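4.2 Where folded clothes come to rest

We had gone into the interviews expecting to talk mostly about wardrobes and drawers, and it took us a while to see how much of the talk kept coming back to the bed. For many of the people who filled in our May diaries, the bed is the largest clear surface in the home during the day, and so it becomes a sort of halfway station - clothes are laid there, looked over, folded, and then left until somebody has the time (or the heart) to put them away. One woman told us, with a good deal of laughter, that she had moved the same pile from bed to chair and back again for 3 weeks.

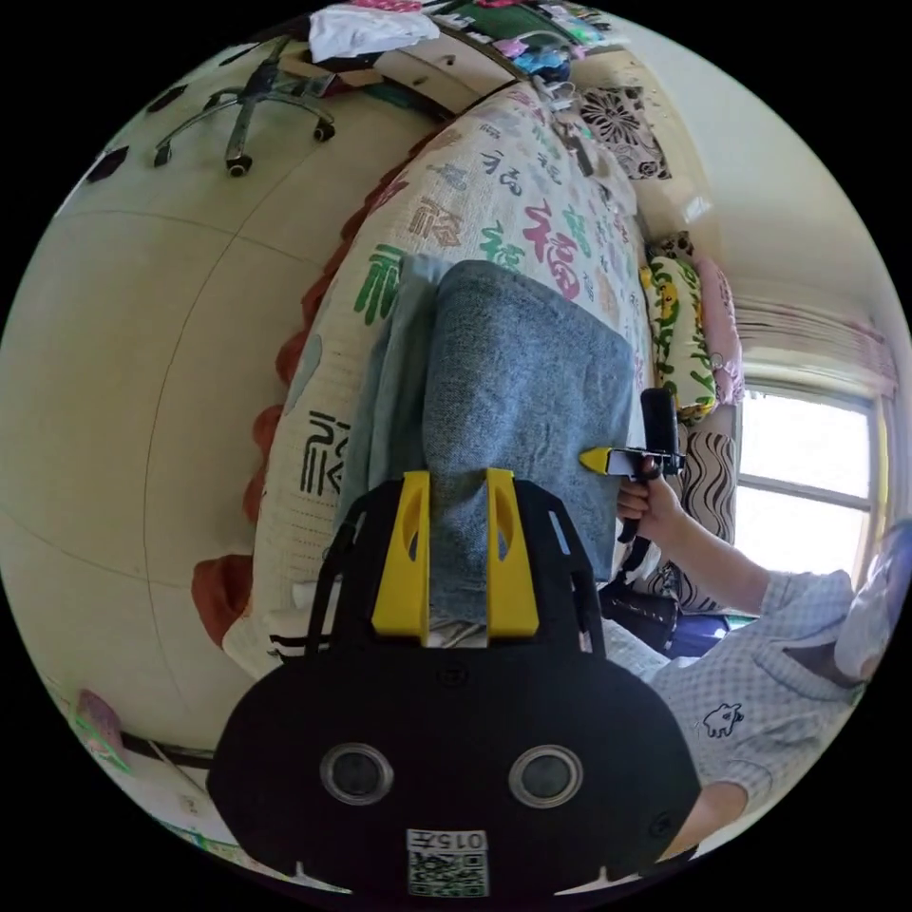 Figure 5. Folded denim-textured cloth on a bed with a printed quilt.

We came to call this stage "resting," a word borrowed from the diaries themselves. Resting clothes are neither dirty nor quite stored, and people were surprisingly tender about them. Bed covers came up in the same breath. Several households in Ivel kept a particular quilt for daytime use, often a gift, and spoke of it as something that made the folding pleasanter. We did not ask about quilts in the first round, and we wish we had.

Jeans deserve a few words of their own. They were the garment people were least willing to wash after one wearing, and so they rested more often and for longer than anything else. Diary keepers in Schmieder described checking the knees, the hems and the pockets before deciding, and a good many folded their jeans at this point even when they meant to wear them again the next morning.
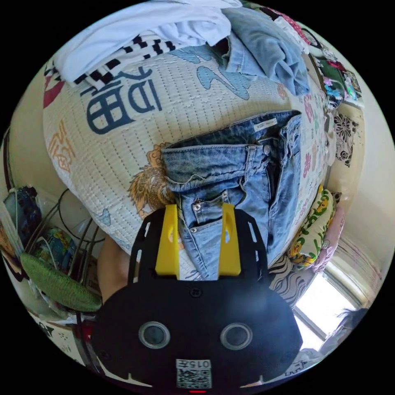
Figure 6. Folded light-blue jeans
on a quilted bedspread with printed motifs.

How a pair is folded seems to be learned early and given up slowly. People could usually say whose way they followed - a mother's, an aunt's, in one case an old landlady's - and couples who had shared a closet for years still folded differently, each quietly redoing the other's work. We return to these small disagreements in Section 5, along with the question of who finally carries the pile to the drawer.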